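The repair shop in Vuncombe opens at nine, and by half past there is usually a queue. The owner took it over when the old electrical shop closed, and has since fixed 663 desktop computers, all written down in a ledger by the till.

"Most of them weren't broken," she says. "They were full of dust, or a cable had worked loose. People had been told to buy a new one."

She charges a flat fee of £100, parts extra, and turns away anything she thinks isn't worth it. A new machine of the same sort would cost nearer £1000, she says, and plenty of her customers in Flumwood can't find that.

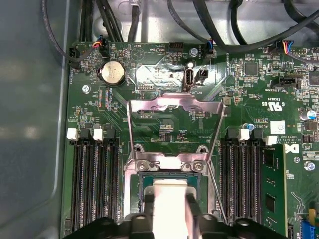
The processor socket on a desktop motherboard, with its load plate raised.

Her advice to beginners is to start on a computer that doesn't matter — one from the tip will do — and to keep the screws in a saucer.

"I lost one in the carpet on my first go," she says. "I was on my knees until teatime."

She plans to run evening classes from March, if the room upstairs gets its heating back.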